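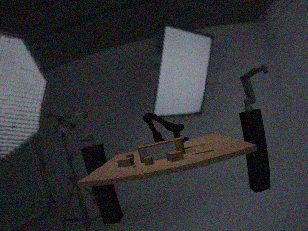 **Boris Tóth**

## Tema 4. Resistencia de vigas de madera

Apuntes de la segunda parte. Los ejercicios se entregan en mayo.

### 4.1 Flexión

En una viga biapoyada con carga uniforme *q* y luz *L*, el momento máximo está en el centro del vano:

M = q·L² / 8

La tensión se obtiene dividiendo por el módulo resistente. En sección rectangular, W = b·h²/6. Duplicar el canto multiplica W por cuatro; duplicar el ancho, solo por dos.

### 4.2 Humedad

Los valores de las tablas corresponden a madera al 12 % de humedad. Con valores superiores hay que aplicar el coeficiente de la hoja de Bretdale.

### 4.3 Ejercicio

Viga de 70 × 200 mm, colocada de canto, con luz de 4 m.

1. Calcular W.
2. Hallar la carga *q* admisible para 12 N/mm².
3. Repetir con la viga tumbada y comparar.

La flecha se comprueba aparte (Ševčík, p. 84). No olvidar el peso propio.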